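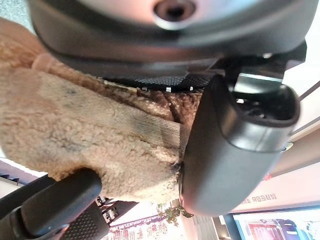

Fleece plush in the curved fingers, wrist camera view

Call for participants: gripper comparison sessions at Stasta

Do you like picking things apart, or better yet, picking things up? Stasta is looking for 22 people to come and drive a robot arm, try two grippers on the same set of objects, and tell us what they think of them. You don't need to have touched a robot before. In fact we would love to have a good number of people who haven't!

What we're comparing

The two grippers are called Kodus and Robichaud. Both mount on the same arm and both run from the same Viltlow controller, so the only thing that changes between your first block and your second is the hand itself. One group will start with Kodus and the other with Robichaud, and you won't find out which group you're in until you sit down.

Our own team has logged nearly 3,000 grasps with the pair since June, and we have learned a lot, but we are all far too used to them by now. We know which way to tilt the wrist before we go in for something soft. We squeeze a fleece toy the way we've always squeezed it. Fresh hands will do things we would never think of doing, and those are the sessions we get the most out of.

Soft and fuzzy things are a big part of this round. Hard boxes and cups are pretty well covered (we could do those in our sleep), but plush gives way under the fingers, bunches up, and hides the point where the pads are touching it. That makes it hard for the person driving and hard for the camera too, and we want to know how people cope with it on each gripper.

What you'll do

You'll come in for two sessions on different days. Each one starts with a short warm-up where you can move the arm any way you like, open and close the fingers, and get a feel for the speed. After that you'll work through the object set: approach, grasp, lift, move across the table, put down. Sometimes you'll be looking straight at the table, and sometimes only at the wrist camera picture on a monitor. The second way feels very odd at first, with the room tilting as the wrist turns, and most people on our team came to like it.

Dropping things is fine. Missed grasps are fine. We write them all down, and we're as interested in a bad grasp as a good one.

At the end of each session there's a short form and a chat with Jean Dunbar or Kenneth Chisholm. Please be blunt in the chat. If one gripper felt slow, or you kept losing track of where the fingertips were, say so.

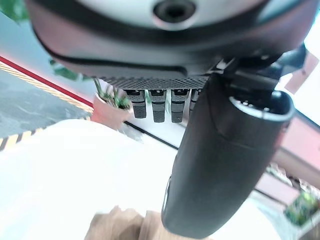
Catriona Hepburn wrote to us after her trial run that she had expected to care mostly about grip strength and ended up talking about the camera the whole time. On the first gripper she could judge the distance from the picture alone, she said, and on the second she kept leaning over to check with her own eyes. She would gladly do it again, and she thinks we should give people a longer warm-up. We have made it longer.

Who can take part

Anyone 18 or over who can sit comfortably at a desk and use a hand controller. Left-handers, please do apply - we have too few so far. If you wear glasses, bring the pair you use for screens. People who work with arms and grippers for a living are welcome as well, and we'll put you in a group of your own so that the results stay easy to read.

What you get

We pay for both sessions at the same hourly rate, plus your travel. Snacks and decent coffee are on us. You'll also get a copy of the write-up when it's done, with your own numbers marked so you can see how you did on each gripper. Your name won't appear in it unless you ask for it to.

How to sign up

Send a short note to Kenna Moffat through the contact form on our site by 2018-09-28. Tell us which hand you write with, whether you've driven a robot arm before, and whether mornings or afternoons suit you. Game controller experience is worth mentioning too. Groups are small, with no more than 8 people booked in any one week, so give us a couple of options if you can.

Questions about access to the building or about how we store your data should go to Marion Moffat, using the same form.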